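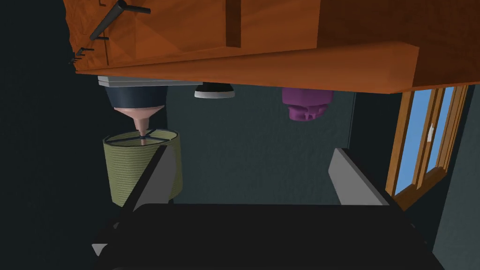
Wrist camera view from the simulated room, gripper open, cabinet and lamp at the top.

September
Posted by Inmaculada Arroyo

# Dasness: simulated wrist-camera episodes for a home-built arm

Dasness is a small set of simulated recordings we use to pretrain the policy for Trarero, the two-finger arm we are building in the shared workshop. Everything in it is rendered. The recordings from the physical arm live in a separate set and are not mixed in.

## Contents

- 1289 episodes, one folder each
- 11 task names, listed in `tasks.txt`
- wrist view as video, joint positions and gripper opening as CSV
- one text instruction per episode

Video is recorded at 30 frames per second. The CSV rows are on the same clock, so row n goes with frame n. Episodes run roughly 26 seconds, but the length varies by task, and the drawer tasks are the longest. Read the length from the CSV and don't hard-code it.

## Camera orientation

The wrist camera is stored as it comes out of the simulator. We do not rotate it. In the sample view the lamp hangs shade-down from the underside of the orange cabinet, and the black disc and the purple object hang beside it. The fingers come up from the bottom of the view and the window leans.

If your training code flips or rotates images as augmentation, turn that off for the wrist view. Shireen Sithole trained one policy with vertical flips left on by mistake and it reached the wrong way on most of the placing tasks.

## Lighting

Each room has one main light direction, chosen when the episode is generated. Shadows can be close to black, as on the left side of the sample. We kept these episodes in. Our bench is next to a window too, and the real camera loses detail in the same kind of places. If you want to drop them, the `mean_luma` column in `index.csv` is enough to sort by, though it will miss views that are half bright and half dark.

## Gripper

The simulated fingers are flat gray blades on a black body. The printed fingers on Trarero are thicker at the tip and have a rubber pad glued on. Casimiro Toledo is drawing a new mesh to match. Until that is merged, expect the policy to close a little early on the real arm. We correct for it with an offset in `gripper.yaml`.

Gripper opening is stored from 0 (closed) to 1 (fully open). In the first batch it was the other way around. Those files have been converted, but if you downloaded a copy before the converted release, get it again.

## Known problems

- Some object names in the instructions are vague ("the round thing"). Rosalía Campos is rewriting them by hand.
- Thin parts such as lampshade wires and cabinet handles have no collision shape in some rooms, so the fingers can pass through them.
- The success flag only checks the final object position. An object that was knocked into place counts as a success.
- Depth was recorded for the drawer tasks only.

## Loading

Unpack the archive, set `DASNESS_ROOT` to the folder and run `python check.py`. It prints the name of any episode where the video and CSV lengths differ. Report those to Inmaculada with the episode name and the release you have.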